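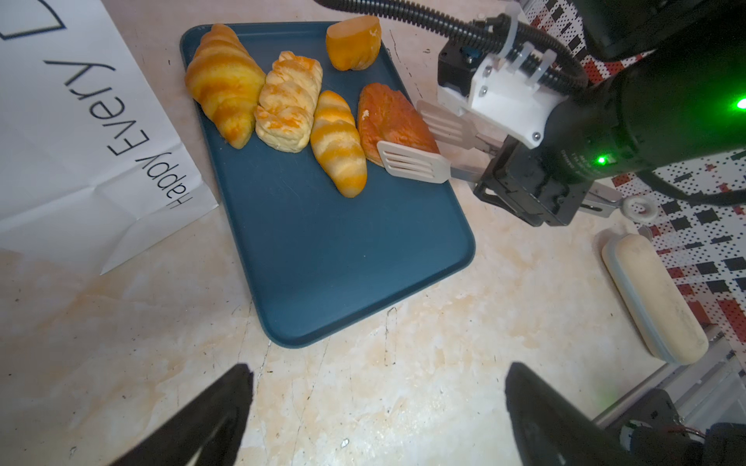
Teal serving tray with croissants and pastries, white slotted spatula at right

Home Shop Trays & Boards Serving Tools Bakery Counter Contact

Saltness Pastry Tray, teal

We've been using the Saltness at our own counter since January and I'm still very fond of it. It's a plain rectangular tray in a dark blue-green that makes anything baked look good. Butter-colored things especially! Croissants, buns, a shiny glazed roll, even the heel of a loaf somebody cut too early in the morning.

The corners are rounded and the rim comes up a little all the way around, so crumbs mostly stay put when you carry it (mostly, I said). It's shallow enough that you can slide a spatula in at a low angle and get right under the pastry. We like a slotted one for this. Start at the side with the most room, keep the head flat on the tray, and push in one go. If you stop halfway under a flaky pastry you'll lose the bottom layer, and that's the best layer.

Five medium pastries fit with room left to get at them. You can squeeze in more for a party, but leave a gap on the side you serve from.

Care: wash by hand in warm water with a soft sponge. Sticky glaze comes off after a soak of 15 minutes. Please don't put it in the oven or use it as a cutting board.

Gunvor Midtbø, who buys for our bakery section, chose the color over the sand and the gray, and I argued for gray. She was right.

Packing to go 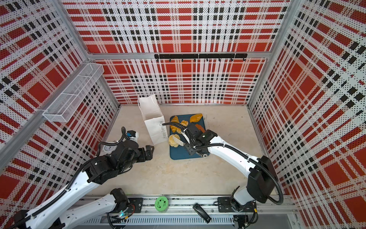 Saltness tray beside a "Happy Every Day" paper bag

The tray works nicely next to an open paper bag when you're filling orders. Stand the bag up first and open the top all the way, then load from the near end of the tray. Heavy rolls go in before croissants, and anything with streusel goes in last or it ends up all over everything else. For sticky pastries, put a sheet of wax paper between layers.

Bags and baked goods are not included with the tray.

Item number: 133
Color: teal
Sold singly or in a set of 2
Ships within 7 days

Goes well with: Viltwood bread board, Enriquez cake server, Dundent cooling rack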